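Drivers' Corner > Health and medical card

Pills in the cab on a long run, what papers do I need?
Posted by Vangelis Gavalas, July 2018

Hello to all. I drive a refrigerated truck for a small company, mostly produce, and I am usually away from home five or six nights. Since May I take two medicines every day, one for blood pressure and one for stomach acid. I also have some vitamins and a box of allergy tablets. My doctor knows that I drive for a living and he has no problem with it.

My question is about how to carry them. At home I put everything in one plastic box with the days of the week on the lid, because it is easier for me. My cousin Manolis Gavalas, who drove for Drondstead before he retired, says this is a mistake and if an officer opens the box at an inspection I will lose half a day explaining. He tells many stories, so I am not sure. Do I need the original bottles? Do I need a paper from the doctor? And must I tell my dispatcher the names of the medicines, or is it my private matter?

One more thing, the cab gets very hot when I am parked and the engine is off. Last week the plastic box was soft when I touched it. I don't know if the pills are still good after that.

Thank you in advance, and excuse my English.

Dean Bunting

Original bottles. Always. Been stopped plenty and only got asked once but that once was enough. Your cousin is right.

Vullix makes a little cooler that plugs in the lighter socket, I got mine for 54 bucks. Works ok, noisy.

Markos Giannakopoulos

Good evening Vangelis. I drove long distance for 18 years and now I do the driver files in the office of Mitsotakis-Vlachou, so I see this question from both sides. I am not a doctor and not a lawyer. Please check the important parts with your medical examiner.

First, the papers. For prescription medicine, the label from the pharmacy is your best paper. It has your name, the name of the medicine, the dose and the doctor. When the pills are in a weekly box, nothing connects them to you. I would not say that the box is forbidden, but you make the conversation longer than necessary. What I did was to keep the labeled bottles in my bag and fill the weekly box only for the hours in the sleeper. You can also ask the pharmacy for a second, smaller bottle with its own label. Mine did it without charge.

A letter from the doctor is not always requested, but I recommend to have one. It should say what you take, how much, and that in his opinion it does not affect your safe driving. One page is enough. Keep one copy in the truck and one at home, and bring it when you renew the medical card. At the renewal you must write down all that you take, also what you buy without prescription. Do not leave out anything there. A driver with us forgot one tablet on the form, and it took three weeks to correct it.

For the dispatcher, this depends on your company. Some companies have a written rule that you report any medicine which can make you sleepy. Read the handbook before you ask, then you know what you are asking. In our office we keep the medical papers in a separate folder and the dispatcher does not see them.
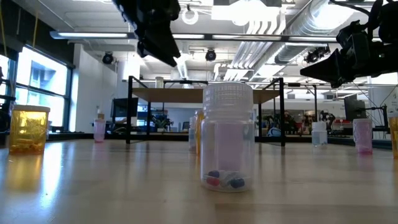 The allergy tablets are the part that worries me more than the blood pressure. Many of these products make a person slow, and some people feel it still the next morning. Ask the pharmacist which one you can take before driving, and try it first on a day off. The same pharmacist can look at your vitamins, but carry them so that he, or an officer, can understand what they are. When you have red, dark blue and white capsules jumbled at the bottom of one clear bottle, even you will not remember after a month which is which, and a bottle like that in a truck invites questions. Keep each kind in the package it came in. It takes more place in the bag, I know.

About the heat: do not leave them in the cab when you are parked in the sun. Take the bag with you when you go to eat. If the box became soft, I would call the pharmacy, tell them how long it was there, and ask if they can replace the pills. Don't stop the blood pressure medicine by yourself while you wait for an answer.

Seema Sachdeva

Agree with Markos, especially about the allergy tablets. I would only add to count your days before you leave. I was held two extra nights at the Cillov yard waiting for a load and I ran out of thyroid pills. Now I carry one week more than the trip. Also write the phone number of your pharmacy on the doctor's letter, so you have it when your cell is dead.

Vangelis Gavalas

Thank you all. I called the pharmacy this morning and they will make the small bottles with labels for Monday. I did not find anything about medicines in our handbook, so I will ask the office. Manolis is very happy that he was right.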